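Skurkon Press to publish Pētersons novel in English

July 2018

Skurkon Press has bought English rights to Plakby, the second novel by the Latvian writer Pētersons. The book runs to 398 pages and follows a ferry clerk through 52 weeks of night shifts.
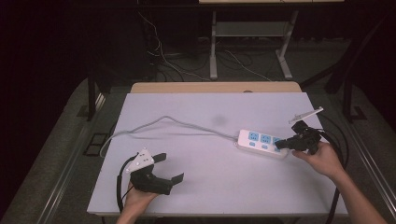

A power strip on a white tabletop.

The translation is due next May. Skurkon will also print 100 numbered hardcovers, sold only through its website. Plakby was on the eight-book shortlist for the Beltetti Prize for fiction in translation after its Italian edition came out. An excerpt will run in the press's fall catalog.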